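Search this site Search Go

The Well That Came With the House

Last updated 16 January 2026

When a trust holds a rural house, the trustee also holds whatever supplies its water. The Mukthorpe property, left in trust with 40 acres, drew from a drilled well 268 feet deep. The county file listed the depth as 251 feet. The buyer's lender would not close until the two records agreed.

Skarkum Trust ordered a flow test, a lab test for bacteria and nitrate, and a corrected well log. The pressure tank also failed inspection. The estate paid for all of it from a repair reserve of $1,000, which ran out in March.
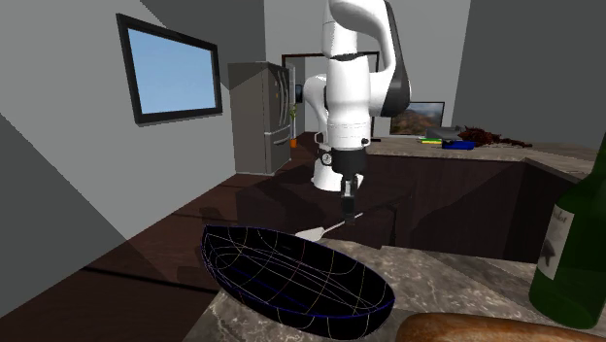

Lundgren, reading a draft of this article, objected that the reserve was the real error, and that a house on a private well should never go to market before the water report is in the file.

The trust department now orders that report at intake. The next rural listing, at Navonau, has a shared well and no written agreement between the owners.

We use cookies to improve your visit. Accept Manage settings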